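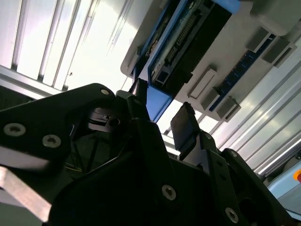
Wukley, in a written comment on the first draft of this section, objected that a wrist view taken this close to the part tells the controller very little about where the rest of the workpiece is, and asked why a fixed overhead view had not been used alone. The objection is a fair one and shaped the comparison reported in this section. Both views were recorded in every trial, and the contact estimator was trained three times: on the overhead view, on the wrist view, and on the two together.

Figure 1. Wrist view during work on an electronic device with an exposed circuit board. The tip of the left finger is at the blue plastic block on the underside of the housing; the pad of the right finger is dark against the bright background.

4.2 Contact estimation from the wrist view

The estimator takes a single wrist image and returns two values: the probability that either finger is touching the part, and the finger to which the contact belongs. It does not use force readings. The Bradwood cell has a force sensor at the wrist, and its signal was used only to label the training images. An image was labeled as a contact image when the measured force stayed above the threshold given in Section 3 for the full labeling window. Images that fell within the window but did not meet the threshold throughout were removed from the set and were not counted as negatives.

The full set holds 1621 labeled images, of which 578 were kept for testing. Images from one trial were never divided between the training and test sets. An earlier split, made at the level of single images, gave scores that could not be repeated on new trials and is not reported.

Lighting was left as it is in daily use at the Bradwood cell. When the wrist is tilted steeply, the camera faces bright surfaces behind the work, and the fingers lose most of their surface detail. In Figure 1 the black plates of the gripper are visible mainly through their edges and the silver screws set into them. The outline of the right pad, on the other hand, is clear. We therefore expected the estimator to depend on outlines more than on surface texture, and tested this by blurring the inside of the finger regions while leaving their borders unchanged. The effect on the contact score was small for the right finger and larger for the left, which is narrower in the wrist view and stands farther from the camera.

Across the test set, the wrist view alone gave better contact estimates than the overhead view alone. The overhead camera lost sight of the fingertips whenever the gripper body came between it and the part, and most of its errors fall in those periods. Using both views gave a further gain in assigning contact to the correct finger but almost none in detecting contact. With regard to the comment cited at the start of this section, the overhead view remained necessary for the approach phase, where the wrist view does not contain enough of the workpiece to plan a path. The two views are used in sequence in the final system, with the change made when the gripper enters the work zone.

Two kinds of error account for most of the remaining failures. In the first, a fingertip passes in front of a part feature without touching it, and the estimator reports contact. Some 21 test images are of this kind. A single image carries little depth information at this range, and a short image sequence may be needed. In the second, the contact point is hidden behind the finger itself. This was more common with the Rocha fixture, which holds the part at a lower angle, than with the Pastlow fixture.

The threshold on the contact probability was chosen on the training trials and held fixed during testing. To check its stability, the estimator was retrained from 3 different starting points. The order of the three view conditions did not change in any of these runs. Results for each fixture are reported separately in Section 4.3, as the two fixtures were not used for an equal number of trials.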